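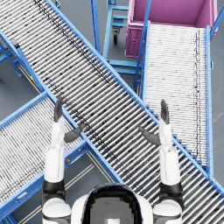
3. Rules for Starting and Stopping a Simulated Trial

3.1 Purpose

This section sets out the operating rules adopted by the project group for all trials in the Lukolwood conveyor model. The rules were drafted after the first test period, when several runs could not be compared with one another. They were reviewed by our supervisor, Jagadeesh Panicker, and apply to every run reported in Section 4.

3.2 Ready position

Each trial begins with both arms raised, forearms close to upright, hands open and empty, and thumbs turned inward. The hands must be clear of the rollers and of the blue side rails before any conveyor is started. A run that begins from any other position is recorded as void, even if the task is later completed.

3.3 Shared space

The point where the conveyors meet is treated as shared space. Only one hand may enter it at a time. The operator states which hand will move first and enters this in the Vutine log before the run. If both hands enter together, the trial is stopped and marked as a rule breach – it is not corrected by hand and continued.

3.4 Stopping

Any member of the group may call a stop. The person who calls it writes the entry, and the operator does not edit that entry afterward. After a stop, the scene is reloaded from the saved file and the arms are returned to the ready position.

3.5 Results of the review

The group checked 357 logged runs against these rules. Of these, 13 were void under 3.2 and nine were breaches under 3.3. Six of the nine breaches took place while the operator was also keeping the log, and the two roles have since been separated.

3.6 Limits

The rules were written for simulation only. They do not replace a risk assessment for physical equipment, and no claim is made that a run which passes here would be safe on a working line. Contact with the cart and the bin was not covered in the present version. The Kurup layout, which uses the same arms with a single conveyor, will be reviewed under a separate set of rules in December.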